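Teleop notes
@teleop_notes
Thread · 2026-08-26

1/ People keep asking what a day of showing a robot housework looks like. We have been doing the bedroom tasks for Juntunen, so I'll go through it. Long thread, mute me if you need to.

2/ The setup is simple. One person drives the robot by remote control. A second person stays near it and resets the room between tries. Everything the driver does gets saved as one try, start to finish. Later the tries go into training.

3/ The bedroom set has 3,731 tries in it so far. After review we kept 2,686. The rest had a dropped object, a lost connection, or a driver who forgot which task they were on. I have done all three.

4/ The tasks are short on purpose. Pick up one item from the bed. Put one item in the basket. Hold the dustpan low over the floor. We tried longer chains in February and most of them had a mistake somewhere in the middle, so we cut them up.

5/ Working over the mattress is the part I like least. The hand has to come down from above with the fingers open, and it's hard to judge the last inch from the driver's view. Flat things are worst. A card lying on a quilted top gives the fingers very little to get under.
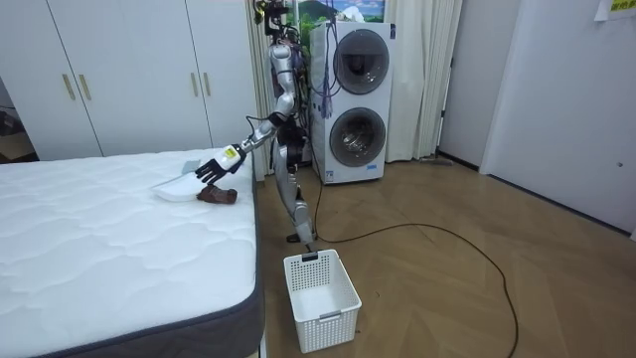

6/ What works for me is to stop just above the bedding, wait a second, then go straight down. If you slide in from the side you push the item away and end up chasing it. Chasing is bad data. The reviewer will cut it and you'll have to do it over.

7/ Cloth is easier than people expect. It bunches up and you can be off by a fair amount and still get it. The trouble comes when you let go and a corner stays caught on a finger. We tell new drivers to open the hand all the way and hold it there before moving off.

8/ Someone will ask why we don't just move the arm by hand. We do, for some things. We use Stulen for that, which lets you take hold of the arm and guide it while it records the joints. It's good for one arm and one slow motion. With two arms and a body to think about, I would rather drive.

9/ Driving took me longer to learn. My first full session gave 43 usable tries. My best one since then gave 133. Nothing clever happened in between. I got slower with each motion and stopped redoing the start.

10/ Notes on the basket. It's light, so a bump from the arm will move it. We don't put it back in exactly the same spot each time. The reset person shifts it a little, turns it a little. If it always sits in one place the robot learns the place and ignores the basket.

11/ Same with the items. Different spot on the bed, different angle. It makes each reset slower and the drivers complain about it, me included. Keep doing it anyway.

12/ The dustpan gets its own set of tasks. The grip is on the handle and the wrist has to keep the scoop level near the floor. Tilt it too far and the front lip lifts. I watch the lip and not much else while I'm doing it.

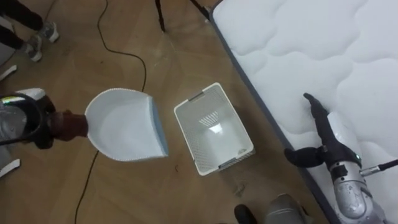
Dustpan in the left gripper, basket next to the mattress.

13/ Cables. Look at the floor before every try. A cable that was fine five minutes ago can end up where you want to put the scoop. We added it to the checklist after I caught one and pulled it halfway across the room.

14/ The person doing resets should stay back during the try and say "clear" out loud before the driver starts. We skipped the out loud part for a while. Don't skip it.

15/ On labels: we write them in Uterar right after each block, while we still remember what went wrong. One plain sentence per try. "Picked up card, second attempt." If you leave it until the end of the day you will guess, and the guesses are worse than nothing.

16/ Breaks matter more than I thought they would. After an hour my motions get jerky and I can see it in the playback. We swap driver and reset every 45 minutes now.

17/ Next up is the Caliser room, which has a table and shelves. More reaching up, less bending down. I expect to be bad at it for a week.

18/ I'll answer questions on the driving side in the replies. I don't do the training and can't tell you much about it.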